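Skiltbridge Leisure Centre
Towel Service: Frequently Asked Questions
Last updated 11 Feb 2020

Are towels included in my admission?
One towel is included with each pool or sauna admission. Additional towels may be hired at reception for 40p each, subject to availability.

Why are towels issued rolled?
The shelving at the Brastell entrance was built for rolled towels and holds 100 of them. Rolled towels can also be handed over singly without disturbing the rest of the stack.

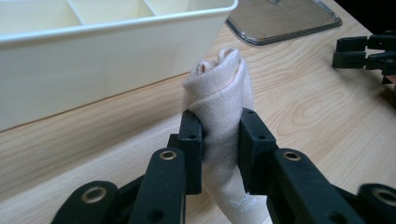
Members who bring their own towels are welcome to store them in the day lockers. Any towel should be rolled before it is put away – a loose roll with the layers showing in a spiral at the top is quite sufficient, and it need not be tied. Large bath sheets should be folded lengthways first.

May I take a hired towel home?
No. Hired towels must be placed in the return bins before leaving the building. The bins are emptied by our laundry contractor, Usman, at 9 pm.

What happens to lost towels?
Towels left in the changing rooms are held at reception until the end of the month. Those left during March will be held for a further week owing to the refurbishment of the Divosis Suite.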